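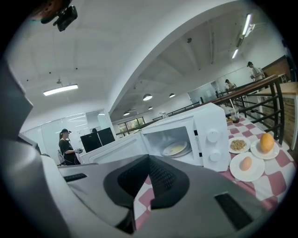
Ilaria Fabbri asked, after the March revision of this guide, whether a plate may be left on the turntable between uses. It may not. The plate is to be removed once the food has been served, and the door closed. Her question is now covered in step 9.

Section 2. Heating Food in the Microwave Oven

2.1 Before first use

1. Place the oven on a level table that can bear its weight. A tablecloth may remain in place if it lies flat and does not reach the air vents.
2. Leave clear space behind the oven and on both sides. Drinks must be kept away from the vents and the power cord.
3. Check that the turntable sits on its support and turns freely by hand.
4. Turn both control knobs to their zero or lowest position before connecting the plug.

Note: Kitchens at Hultitley and Purgate have ovens with two round knobs. Users of ovens with a keypad should refer to Section 3.

2.2 Heating a plate of food

5. Open the door fully. Set the food on a plate marked as microwave safe and place the plate in the center of the turntable.
6. Close the door until it latches.
7. Select the power level, then set the time. For a single serving, begin with 2 minutes.
8. When the time has ended, open the door, stir or turn the food, and let it stand for 2 minutes. Reheated leftovers must reach 185 degrees Fahrenheit at the center under the Brolthorpe kitchen rules.
9. Remove the plate with oven mitts. Wipe the turntable and close the door.

Caution: Never run the oven empty. Do not use metal trays, foil, or plates with a metallic rim.

2.3 Breakfast items

Eggs. Do not heat an egg in its shell, whether raw or cooked. Pressure can build inside the shell and cause it to burst, including after the egg has been taken out of the oven.

Granola and oats. Dry granola is served cold. Oats are to be heated only with water or milk, in a deep bowl.

Fruit. Whole fruit is served unheated, on its own plate.

Drinks. Cold drinks in plastic cups are not to be placed in the oven. Remove straws and lids before pouring a drink into a cup suitable for heating.

2.4 Reporting a fault

Disconnect the oven if the door does not latch or the turntable does not move. Report the fault to Nahom Tilahun, extension 64, and label the oven "Out of Service." Repairs are carried out by Cattaneo only.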